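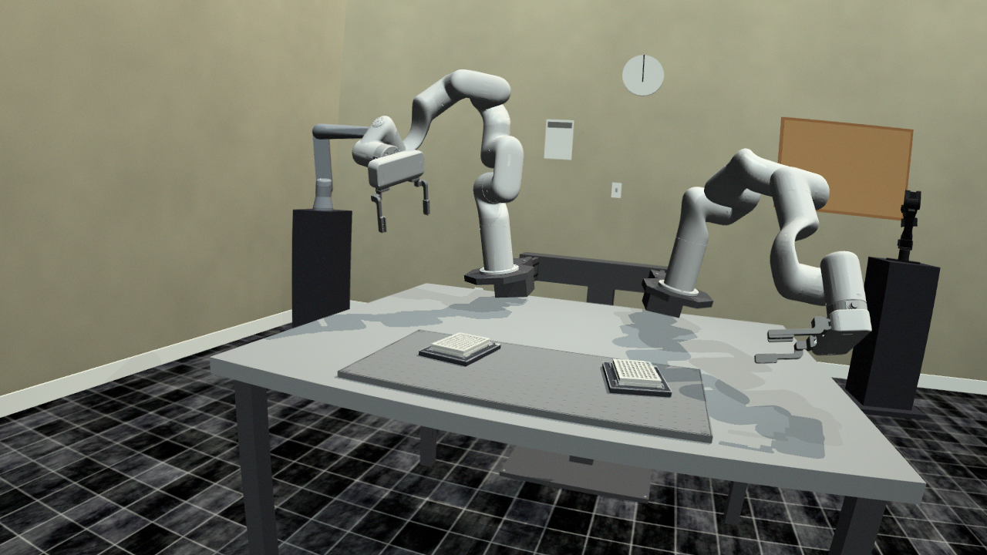
4. Setting up the shot clock and scoreboard

Read this section before the first game of the season. The Perna console runs the main scoreboard and both Zamo shot clocks from one keypad, so a mistake here shows up on all the displays at once.

4.1 Before you switch on

1. Put the console on the scorer's table, level with the halfway line.
2. Plug the grey lead into the socket marked BOARD.
3. Plug the two black leads into CLOCK A and CLOCK B. Clock A is the one above the home basket.
4. Check that the horn switch on the back of the console is set to OFF.

Caution: Do not connect or remove a clock lead while the console is on. Doing so can wipe the saved game settings.

4.2 Entering the game settings

1. Hold MENU until the display reads SETUP.
2. Choose BASKETBALL and press ENTER.
3. Set the period length and the number of periods. League rules differ, so ask the referee if you are unsure.
4. Set the shot clock to 24 seconds.
5. Set the offensive rebound reset. Most leagues use 14, but the console leaves the factory with this turned off.
6. Press SAVE. The console beeps twice.

Note: The memory holds up to 200 players. Names longer than 22 characters are shortened on the board but kept in full on the printed score sheet. 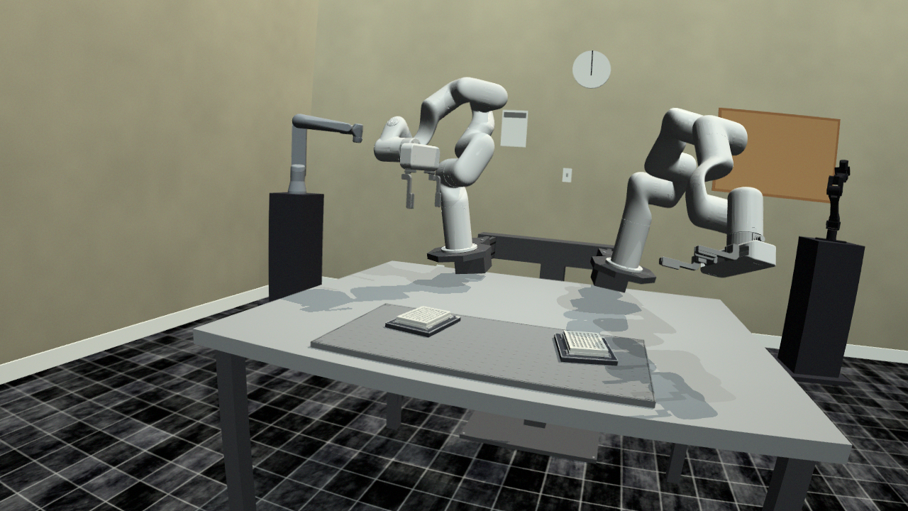
Figure 4. Two arms mounted at the far edge of a light grey table.

4.3 Testing the clocks

1. Set the horn switch to ON and warn anyone standing near the baskets.
2. Press START. The game clock and both shot clocks should begin together.
3. Press STOP, then RESET 24. Both shot clocks should go back to 24 and stay there.
4. Let one shot clock run down to zero. The horn sounds and the red light behind the backboard comes on.

If one clock lags behind the other, switch off, swap leads A and B and test again. A fault that moves to the other basket is in the lead. A fault that stays where it was is in the clock — do not open the case, as it holds mains parts.

4.4 During play

The shot clock operator should have no other job. Keep one finger on STOP and watch the ball, not the display. If the clock is reset by mistake, press RECALL within five seconds to bring back the last time shown. After that the time has to be typed in by hand, with the referee's agreement.

Error 4000 means the console has lost contact with the main board. Carry on timing with the table stopwatch and check the grey lead at the next break in play.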